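Savedus Simulation and Planning Tools: Frequently Asked Questions

Last updated: November

These answers cover the Savedus scene renderer, the Gota motion planner and the bridge between them. Installation is covered in the setup guide. Questions that come up on the mailing list more than once are moved to this page.

What does Savedus do?

Savedus builds randomized indoor scenes, renders them from a wrist-mounted viewpoint and writes the images with matching joint states. The output is used to train and test perception models before they run on hardware. It does not plan motion. Planning is handled by Gota, which reads the same scene file.

Which parts of a scene are randomized?

Surface materials, room dimensions, lighting, object poses and wall art. Materials are drawn from a shared texture pool and assigned to floors, walls and ceilings without regard to what a real building would use. The range is controlled by the variation block in the scene file. Setting variation to off gives plain surfaces everywhere, which is useful when debugging the planner alone.

Why do my rendered textures shimmer in the distance?

Fine repeating patterns alias when they are viewed at a steep angle. Hexagonal tile with small dark inserts is the usual test case, and it gets dense quickly as the wall recedes. Raise the anisotropic filter level first. If that is not enough, turn on supersampling for the affected camera only - doing it globally slows every stream. 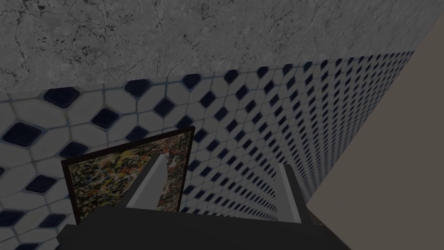
How do I make a run reproducible?

Set the seed in the scene file and pin the texture pool version. The seed alone is not sufficient, as the pool is indexed by position and any added texture shifts the draw. Both values are written to the run header, and passing that header back with the replay option regenerates the same scene.

What is the default random seed?

The default is 1286. It carries no significance and was left in from the first internal build. Any non-negative integer works.

Why does the planner time out on scenes that look easy?

Check the collision meshes before changing the planner settings. Imported objects keep their full visual mesh unless a simplified one is supplied, and a single detailed object can use most of the time budget. The default limit is 1000 ms per query. Queries that exceed it return a timeout status and no partial path.

If the meshes are already simple, look at the start state. A finger pad that overlaps a surface by a fraction of a millimeter counts as a collision, and Gota will keep sampling around it until the limit is reached. The check-start command reports the overlapping pair by link name.

Can I use a different controller?

Yes. The controller interface has two required functions, reset and step. Győző Major maintains the reference implementation, which is a plain joint-space impedance controller. The step function must return within the control period - late returns are logged and the previous command is held.

How many scenes should I generate for a first model?

Start with 3000. Our detection baseline stopped improving noticeably beyond that number with default variation. Heavier variation needs more. Hold out complete scenes for validation, not individual images, or neighboring views of the same room will end up on both sides of the split.

Does the bridge support depth images?

Version 2 does. Depth is stored as 32-bit float in meters, measured along the optical axis. Pixels with no return are written as zero. The earlier bridge wrote them as the far clipping distance, so old loading scripts need to be changed.

What happened to the Deák exporter?

It was removed. Its joint ordering differed from the one used by the planner, and several users trained on swapped columns without noticing. Katalin Sárközi wrote a conversion script for existing files. It is in the tools folder and leaves the originals in place.

Where do I report a bug?

Use the issue tracker. Attach the run header and the planner log. Screenshots alone are rarely enough to reproduce a problem.

Contact: Stutholm support desk | Copyright Stutholm. All rights reserved. | Back to top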